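4.3 Seasonal listening and the claim of ritual

It is often said that fans of a band come back to its records at fixed points in the year, and that this return works as a kind of ritual. The idea is attractive and easy to repeat. We are less sure that it has been shown.
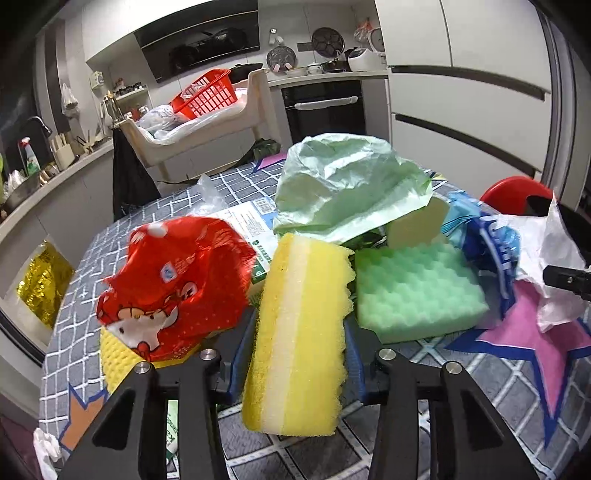 Figure 9. Sponges on a table, one of them held upright between two blue grip pads.

4.4 What the listening diaries say

The strongest version of the claim comes from Arabzadeh, who argues that followers of the post-punk group Drulalar play the band's first record mostly in the colder months, and that they do so to mark the turn of the season. His evidence is a set of interviews with people who already described themselves as devoted fans. Asked whether autumn mattered to them, they said that it did. It would have been odd if they had said anything else, given that the question was put to them outside a Drulalar concert by a man holding a copy of the record.

We asked 141 listeners to keep a diary for a year, noting what they played and, if they wished, why. Of these, 89 returned a diary we could use. The rest either stopped writing or filled in several weeks at one sitting, in the same pen and with the same phrases, and we left them out. This is a heavy loss and we do not pretend otherwise. People who keep a diary to the end may well be people who like routine, which would tilt the results towards the ritual account. Even so, only 38 of the usable diaries show more plays of the record in autumn than in spring, and in many of those the gap is small.

The written reasons are more telling than the totals. Very few entries mention the weather or the time of year. Far more mention a lift to work, a new pair of headphones, or a friend who would not stop talking about the band. One listener played the record every evening in June and gave as her reason that the disc was stuck in the car stereo. Under Arabzadeh's coding scheme this would count as "sustained devotional use". We coded it as a broken stereo.

Sadeghi has suggested to us that diaries miss the point, and that a ritual can be felt without being written down. He may be right. But if a feeling leaves no mark on what people play, or on what they say about it, we do not know how anyone would tell it apart from a good story told afterwards — and fans, like the rest of us, enjoy telling one.

There is also the matter of supply. The streaming service Clisoro puts Drulalar on its front page every autumn, and the label, Tindico, tends to reissue something at the same time. Mohammadi, the record shop where we found many of our listeners, moves the band's sleeves to the window when the reissue arrives. A listener who meets the same cover in three places in one week and then plays the record has perhaps taken part in a ritual, but it may be the label's and not the listener's. Arabzadeh gives this a single footnote. We think it deserves a study of its own, ideally one that compares years with and without a reissue.

None of this rules out seasonal listening among a small group of older fans, whose diaries we take up in the next section.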